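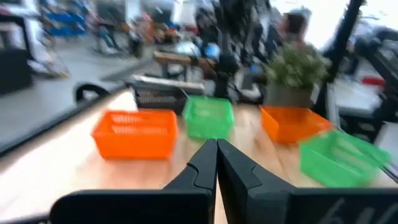

Page last changed in January

Sorting baskets on the craft table: how do I keep two colors from turning into one big muddle?

Posted by Bernadette Gilmartin

Hello everyone, and thank you in advance for reading all of this, as I know I go on. I help run a little mending and making afternoon at the Drasside hall, and we have one good wooden table that everything happens on. My sorting setup is the orange and green plastic baskets in the photo, the rectangular kind with slots in the sides, plus a dark wire basket or rack that lives toward the back of the table.

My thinking was that orange would be for things that still need doing (buttons to match, zippers to test, odd squares of fabric that might be useful to somebody) and green would be for things that are ready to go. It seemed so simple when I thought of it in the bath! It works beautifully for the first half hour. Then people start reaching across each other, a basket gets pushed along to make room for an elbow or a cup of tea, and by the end of the afternoon there are zippers in with the finished bags and I'm standing there at twenty to six picking through everything again.

The other trouble is small things. Pins and snaps and the tiny shirt buttons go straight out through the slots, and I've found them in my shoes more than once. I do like the slotted baskets, though. They're light, they rinse clean under the tap, and I can carry one on each arm out to the car. I'd much prefer to keep using them than buy a whole new set of boxes with lids, as the lids would be lost by spring.

So what would you do? Should I keep the two colors and teach people the system better, or give each kind of thing its own basket and forget about the colors altogether? And has anyone found a nice way of lining these that doesn't look dreadful? I have 30 people on the list now, although they never all come at once, thank goodness.

Orla Foley

Oh Bernadette, I could have written this myself. I ran a wool swap for years and went through every system going, so let me tell you where I ended up.

Keep the colors. People remember a color long after they've forgotten anything you told them at the door. What I would change is where the baskets stand. Mixed along the table, with an orange next to a green next to another orange, a hand only has to land a few inches off and the zipper is in the wrong place. Put all the orange ones at one end and all the green ones at the other, and work in the space between. Things then travel down the table in one direction as they get done, and after an afternoon or two your regulars will be telling the newcomers how it goes.

If the baskets wander, lay a strip of that rubbery shelf liner under each end. It grips the wood and peels up again afterward with no mess. I cut mine from a roll I bought for the kitchen drawers and never got around to using in the kitchen drawers.

For the pins and snaps, please don't try to line the whole basket. I did that with felt, and it was lovely for a month and then it was full of threads and crumbs and I had to pick it all over with tweezers. Use a small dish or an old jar inside the basket. I have a jam jar for snaps, a tuna can with the edge filed down for pins, and a sugar bowl that lost its lid for the shirt buttons. They sit in the bottom of the basket and the whole lot still goes out to the car together — just carry that one level!

Labels are worth doing too. A luggage tag tied through one of the slots on the long side, facing whoever is sitting there, with one or two words on it. "To do" and "Done" is plenty. I started with much longer labels and they were ignored.

The wire one I'd use for the awkward things, the half balls of yarn and the pieces you can't make up your mind about. Leave it at the back where you have it, and go through it yourself at the end with a cup of something.

Cormac Kinsella

lids. get boxes with lids

Morena Colombo

I agree with nearly everything Orla says, especially about the two ends of the table, but I do line mine and I've been happy with it. The trick is to use something you can pull out and shake. I take an old pillowcase, push it down into the basket, and fold the open end over the rim with a couple of clothespins to hold it. Nothing gets through the slots, and at the end of the day you gather up the corners and there's your bag, ready to tip out. Plain white is best for finding dropped needles. A patterned one is prettier and I have regretted it.

One small thing from our own group at Rerkari: we stop 20 minutes before the end and everybody sorts the basket nearest to them. I felt bossy the first time I announced it, and now they start without me. Somebody puts the kettle on again and it has become rather a nice part of the afternoon, with more gossip in it than all the sewing.

If you try the pillowcases, wash them on their own the first time. I left a packet of orange dye in the bottom of one and my husband's shirts have never quite recovered.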